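家具随房出租:关于交接清单与押金结算的若干说明

分类:房屋租赁 | 标签:押金、交接、家具清单

前两篇文章讨论了租约期限与提前解约。本篇就随房家具的登记、使用期间的维修责任以及退租时的押金结算作一说明。所述做法以本人在库尔塔劳(Kultarau)公寓楼出租一套两居室的经验为基础,适用范围以附家具的住宅长租为限,短期度假出租不在讨论之列。

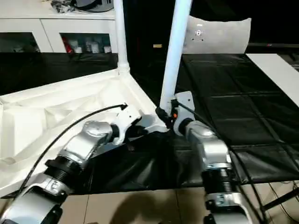
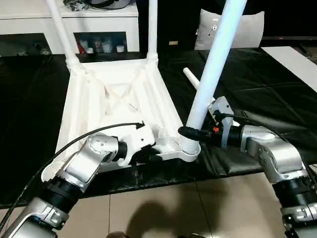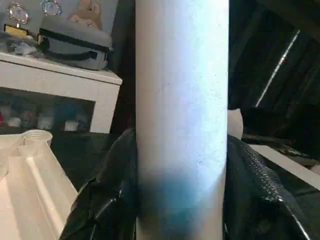
第二张:黑色桌布上倒置的白色塑料椅,椅旁另有一条白色椅腿。

一、清单的性质

交接清单应作为租约附件,由双方逐页签字,并在租约正文中载明附件编号。仅以口头方式确认的物品,退租时如有争议,出租人很难主张赔偿。本人最初使用的清单由上一任房主留下,全文仅一页,“厨房用品若干”“卧室家具一套”之类的写法占去大半。第一位租客迁出时,双方对“若干”二字各有理解,餐具一项最终未能结算。

现行清单共13页,按房间编排,每个房间单独起页。该版本由中介丹妮察·泽曼(Danica Zeman)女士协助整理,体例参照普里尔内蒂(Prirnetti)物业公司的交房表格,删去了公共区域部分,增加了“既有瑕疵”一栏。

二、登记的详细程度

登记的原则是:第三人仅凭清单即可在房内找到该物品,并判断其状态是否发生变化。据此,每项应包括名称、所在位置、数量、主要材质及既有瑕疵。品牌与购置年份可以填写,但不作强制要求。票据尚存的物品,建议在备注栏注明票据编号,以便日后核算折旧。

瑕疵的描述应当具体。“略有磨损”不宜使用,可改为“桌面左前角有长三厘米划痕一道”。对于沙发、床垫等软质家具,除外观外,尚应记录弹簧及支架是否正常。床垫须掀起检查底面,这一步骤常被省略,而霉斑多见于底面。

可拆装的家具需要单独说明。椅、桌、床架、置物架等,如由多个部件组成,宜在清单中写明交付时为组装状态或拆分状态。处于拆分状态的,应列出部件及紧固件,装入同一袋中并贴上标签。曾有一任租客为腾出空间,将餐桌拆开存入地下室储物间,迁出时桌腿俱在,螺栓少了两枚。该型号已停产,配件后由五金店店主杜尚·霍卢布(Dušan Holub)先生以相近规格代替,费用不高,但往返三次方才装妥。

三、交接当日的程序

交接宜安排在白天,以便查看墙面与地板。冬季日照较短,十二月的交接本人一律定在上午十时,下午三时以后不再进行。双方应共同在场;一方委托他人代理的,应出具书面授权。

程序大致如下:先抄录水、电、暖气表读数,次查门窗锁具与钥匙,再按清单逐房核对。核对中发现与清单不符之处,当场更正并由双方在更正处签名。钥匙数量须单独列明,包括信箱及储物间钥匙。本楼大门使用电子钥匙,遗失后由物业注销并补发,费用由遗失方承担。

租客如认为当日时间不足,可在入住后六天内提交书面补充意见。出租人收到后应予确认或提出异议,逾期未答复的,视为接受。此项约定系应前任租客尤拉伊·尤尔乔(Juraj Jurčo)先生的要求加入,理由是部分问题须在使用中方能察觉,例如烤箱温度偏差、淋浴排水缓慢、百叶窗下降不到底。本人认为其意见合理,自此列入标准文本。

四、使用期间的维修

租期内的维修责任,以租约及当地法规为准。本人在租约中采用如下划分:灯泡、滤网、密封圈等日常耗材由租客自行更换;家具及电器因正常使用而损坏的,由出租人维修或更换;因使用不当造成的损坏,由租客承担合理的修复费用。

何为“使用不当”,实践中争议较多。以餐椅为例,椅腿连接处松动,通常属于正常老化,出租人应负责紧固;因站立其上更换窗帘而致椅面开裂,则不在正常使用之列。界限不甚清楚时,本人倾向于由出租人承担。一把椅子的价格,往往低于一场争执所耗的时间。

租客发现损坏后应及时告知,并尽量停止使用相关物品。告知方式以书面为宜,电子邮件即可。出租人收到通知后应回复处理时限。本人通常委托奥尔德日赫·泽莱纳克(Oldřich Zelenák)先生上门查看,其报价单会区分人工与材料,便于归档。租客自行请人维修的,除紧急情况外,应事先取得同意,否则费用如何分担须另行商议。

五、押金结算

本套住宅押金为1000欧元,于签约时收取,另立收据,不与首月租金合并。押金的用途限于三项:拖欠的租金及费用、清单所列物品的缺失、超出正常损耗的损坏。押金不得抵作最后一个月的租金,此点应在租约中写明,并在交接时再次口头提示。

结算时应考虑折旧。使用多年的沙发出现破损,不应按新品价格扣除。本人的做法是依购置价格与预期使用年限计算余值,以余值为赔偿上限。例如一张书桌,购置时间已超过预期使用年限的,余值记为零,纵有缺损也不扣款,仅在清单中注销。该方法对出租人未必最有利,然而计算过程可以出示,双方均有据可查。

扣款应附明细。每一笔扣除须对应清单中的编号,并附报价或发票。清洁费是另一常见争议来源,建议事先约定标准:地面清扫、冰箱除霜、烤箱及抽油烟机去油、卫生间除垢。达到标准的,不得另收专业清洁费用。

六、几点补充

其一,租约续签时应同步更新清单。住满三年而清单仍停留在入住之日,其间更换过的洗衣机、添置的书柜便无从查考。续签当日重新核对一遍,耗时不过一个上午。

其二,出租人中途添置家具,应取得租客书面同意。租客并无义务接受多余物品。反之,租客要求移走某件家具,出租人如无处存放,也可以拒绝。

其三,关于家财保险。建筑物保险通常不涵盖室内动产,出租人的家具与租客的个人物品亦属不同标的,应分别投保。读者奈杰尔·惠特洛克(Nigel Whitlock)先生上月来信询问,漏水致家具受损时应向何方索赔。此问题取决于漏水来源与各方保单条款,不能一概而论,本人拟在取得管理处的书面答复后另文说明。

清单空白表格可来信索取,来信请注明房屋类型及房间数。内卢梅尔(Nelumel)镇的读者请留意,当地垃圾费自下一年度起改由租客直接申报,旧版表格第二页的相应栏目已不适用,请勿继续使用。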